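Call for Participants: Gripper Comparison Sessions at the Clernar Kitchen Lab, Truvport

Do you have patient hands and strong opinions about where the plates should go? We would love to hear from you. The Clernar lab in Truvport is looking for people to join our fall sessions comparing grippers on ordinary kitchen chores, and you do not need a technical background of any kind. Cooks, students, retired people, night-shift workers and anyone who has washed a lot of dishes are all very welcome (so are engineers, of course, if you can put up with our coffee).

We are trying out 2 grippers, the Ashour and the Husitow, on the same arm and with the same controller, so that whatever differences we find come from the fingers themselves. You would guide the arm from an operator's seat, first with one gripper and then with the other, through a set of short tasks at the sink. After each one we ask how it felt, where you had to slow down and what you would change, and we really do write all of it down.

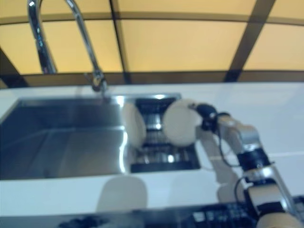

Posted by the Clernar Participant Desk
Oct 1, 2024

Plates in the rack have become our favorite test, and the one people talk about most on the way out. A gripper closed on the edge of an upright plate has very little to hold on to, and the next plate is never far away. Some people like to come in slowly from the side, others go straight for the rim, and we are curious about both! There are cups and lids to try as well, along with a few things we are still arguing over.

Each participant comes in for 8 sessions, spread out however suits you between now and December. A session lasts two hours with a good long break in the middle, and the first is mostly practice, so please don't worry if the controls feel strange for a while. We pay $2000 for the full set, and if you have to stop early you will be paid for every session you attended.

We have 9 places. You should be 18 or older, able to sit comfortably for the length of a session, and happy to have your sessions recorded. Left-handed people are especially encouraged to write, as we had far too few of you last time. Glasses are fine.

To apply, send a short note to the Participant Desk through the contact form on this site, with the times you are usually free and a line or two about the kind of work you do with your hands, paid or otherwise. We read every note and will reply whether or not we can offer you a place. Street parking is free after 5 p.m., and the bus stops right across from our door.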